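FOR IMMEDIATE RELEASE
November 2018

Wasell Guesthouse opens its 24 rooms for winter, with new bedding in every one

Hi, I'm Amra Janevski, and I run the Wasell Guesthouse. I usually leave press releases to people who like writing them, but this time I wanted to tell you our news myself, so please forgive me if I wander a bit!

After a long stretch of paint fumes, late deliveries and one very stubborn staircase, we're open again. All 24 rooms are ready, the breakfast room has its windows back, and the front desk is staffed from early morning until the last guest is in. Our winter rate starts now and runs through the end of January, and it covers breakfast, parking and late checkout on Sundays.

The biggest change is the one you'll sleep under. I spent far too much of last winter reading guest comment cards (we keep them all, 915 at last count) and the same thing kept coming up. People liked the quiet, they liked the eggs, and they were cold at 3 a.m. Our old blankets were pretty and thin. So we went to Hettiarachchi, a small bedding maker I've bought from for years, and asked for duvets that are warm without being heavy, in plain white with a dark piped edge. I slept under the first sample for a week at home and didn't want to give it back.
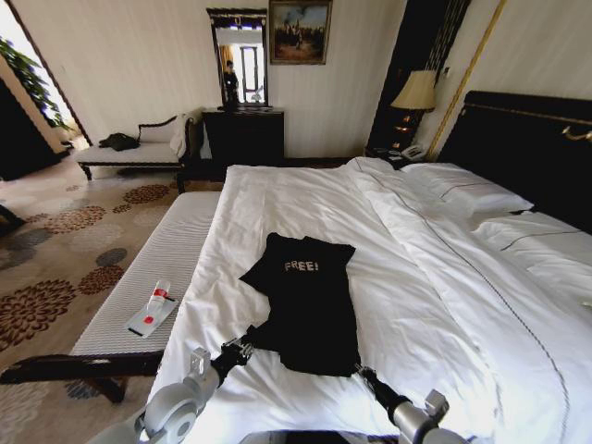 White bedding with dark piping against a black and gold headboard at the Wasell Guesthouse.

The headboards were my sister's idea, and I argued against them for a month. I thought black would make the rooms feel gloomy. She said it would make the white look whiter, and she was right, and she has mentioned it at most family dinners ever since. You can also lean back on them with a book for a whole evening, which I've tested more than I should admit.

We've changed how we handle laundry too. Everything now goes to Dadik, a family-run laundry on the other side of town, and comes back the next morning. They don't use scented products, which a lot of our guests had asked for. If you'd like an extra pillow, a firmer one or a second blanket, just call down to the desk — there's no charge and you don't have to explain yourself.

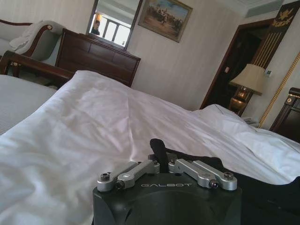
Breakfast is bigger this year. Our cook has added baked oatmeal, a proper potato dish and a cheese pie that comes from my grandmother's kitchen by way of my own many failures. The bread is from Favberg, the bakery down the hill, and they bring it up while it's still too hot to slice. Coffee is out before the sun is, and if you're leaving early we'll pack you something to take along.

For anyone new to us, the oldest part of the house went up in 1686 as a stop for travelers, and the thick walls and crooked hallway are from that time. The back wing is much younger and has the elevator. If stairs are a problem, tell us when you book and we'll put you there.

We're holding an open house for neighbors and local press, with soup, cheese pie and a look around the rooms. Kids are welcome, and so are dogs, as long as they stay off the beds. Call the front desk for the time and to let us know how many of you are coming, so I know how much soup to make.

Rooms can be booked by phone or at the front desk. Guests staying 2 nights or more on the winter rate get dinner on the first evening.

Press contact: Amra Janevski, owner, Wasell Guesthouse. Ask for me at the desk — I'm usually in the kitchen.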